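Home | News | Product Notes | Archive | Contact

12 July 2020
By the Mitard Paper Desk

Cover Stock and Binding Changes for the September Notebook Range

The September range moves all soft-cover notebooks to a single cover board supplied by Grakthorpe. Until now the range used 2 boards of different caliper, which meant separate crease settings on the folding line and separate storage at the Gornow warehouse. The new board is coated on the outer face only. The inner face is left uncoated so that the hot-melt adhesive along the spine can key into the fibers.

Grain direction is specified parallel to the spine on every size. A cover cut with the grain running across the spine will crack at the fold and tends to curl when humidity changes. Retailers who still hold covers with cross-grain stock can identify them by bending the cover gently in both directions. The stiffer direction should run across the width of the book. If it runs along the height, the item can be returned under the usual terms.

Inside pages remain at the present weight. Each book contains 173 leaves in the large size and 66 in the small. The page block for the large size is now sewn in sections before gluing, and the small size stays glued only. Sewing adds a little thickness at the spine, so large books stacked flat should be alternated spine left and spine right to keep the pile level. 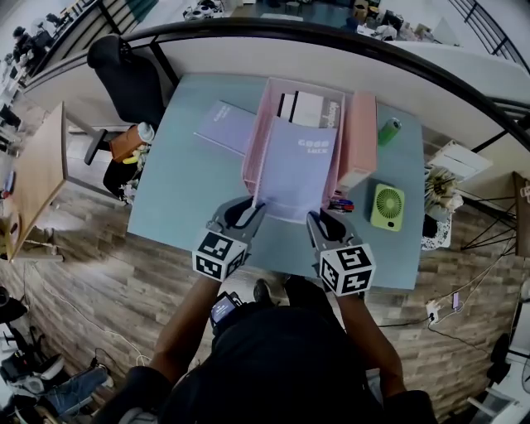

Lavender notebook with "GOOD LUCK" lettering, in a pink wire-mesh desk organizer.

Storage position affects the life of a glued binding more than most users expect. A notebook kept upright should be supported on both faces. When it leans, the page block pulls away from the upper part of the spine, and the adhesive creeps over a period of weeks. Compartments should be filled closely enough to hold the books vertical but loosely enough that a cover can be removed without dragging on its neighbor.

Flat storage is preferred for sewn books and for any book that will not be used for several months. Keep piles low and away from heaters and direct sun. Pale covers, lavender and pink in particular, fade faster than white or gray under window light. The pigments in the new range were tested by Arnardóttir against the previous set, and the lavender showed less shift. The pink was unchanged.

Foil lettering is discontinued. Cover text will be screen printed in one pass and cured before the cover is creased. Screen ink will tolerate a dry cloth. Alcohol wipes should not be used on it.

The first production lot is 2,382 books, divided between both sizes. Item codes for existing colors do not change. Orders placed against old stock will be filled from old stock until it runs out, and mixed cartons will carry both lot numbers on the end label. Shelf samples can be requested through the trade counter.

Contact the Paper Desk | © 2020 Mitard | Back to top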